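Sorting the Lost Things: A Report on Our Storage Bin Project
Household Objects Studio, second-year group work
18 Oct 2023

Why we picked this

Our group spent a long time going back and forth over a topic, and I think we went through every drawer and cupboard in the Ravton residence hall (in our heads, at least) before we settled on the one thing all of us had at home and none of us liked: the bin where everything ends up. You know the kind. It starts out as a place for bathroom things, then a ball goes in, then something from a kitchen shelf, and by the end of the year you can't find your own brush without tipping the whole lot out onto the bed.

We wanted to find out what makes a mixed bin easy or hard to pick from. That sounds like a small question, and our tutor warned us kindly that small questions have a way of growing. She was right! We ended up with far more notes than we could fit in here, so I've tried to keep to the parts that taught us something.

What we used

The main things were plain gray bins with flat floors and straight sides, set on a light wooden table. We chose gray on purpose, after a first try with a patterned box from the Madach discount store that made everyone's eyes tired. The objects came from our own rooms and from the donation shelf downstairs. We had a budget of 700 for the whole project and spent 321 of it, mostly on the bins, and the rest went back to the department.

In the end we kept 19 objects in the main set. We left out anything sharp and anything that could leak, and we also dropped a very nice glass jar that made all of us nervous.

How we laid things out

At first we filled the bins right up, the way they look in real life. It was a mess, and it was hard to say anything sensible about it afterward. So we started over with only a few objects at a time, spread over the floor of the bin, and built up slowly from there. I wish we had begun that way, but I suppose everybody says that in the report.

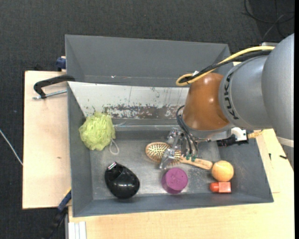

The wooden hairbrush turned out to be the most interesting thing we owned. It has a wide oval head with bristles on one side and a smooth, pale handle, so it is really two objects in one, and people did not agree at all about which end they would reach for. With some room around it, most of us went for the handle. Put the orange ball up close to the end of that handle, though, and suddenly there was less space for fingers, and people hesitated or went for the head.

The ball was a surprise in another way. We had expected it to be the easy one, being round and bright, but a ball doesn't care to stay where you put it. We placed it near a corner for many of the layouts and still found ourselves fussing over it more than anything else.

The small red bottle-shaped piece and the purple cylinder were there to give us two different answers to the same question, namely whether a thing should lie down or stand up. Standing, the cylinder shows you its flat round top and takes up very little floor. Lying on its side, the red piece takes up more room but shows you its whole shape, cap and all. Our group split right down the middle on which is better in a shared bin, and we had a rather loud lunch about it.

What we think now

Color helped more than we thought it would. The red, the orange and the purple were easy to name at a glance against gray, while the pale brush took a moment longer for some people, even though it was the bigger object. Neighbors mattered too. Two things nearly touching were harder to deal with than two things with a hand's width between them, which any parent could have told us for free.

We also tried two bins side by side, and this is the arrangement I would keep at home. Splitting the hair and bath things from the toys and odds and ends meant less digging, and it took up hardly any more of the table.

What we would still like to do

Apart from a mesh bath pouf, we didn't get to soft things, so socks, cloths and sponges are waiting for whoever takes this on next. We would also like to try a shallower bin, and there is one in the Vulovham catalog that looks about right. Our notes and layout sketches are in the blue folder on the studio shelf, and you are welcome to borrow them as long as the folder comes back.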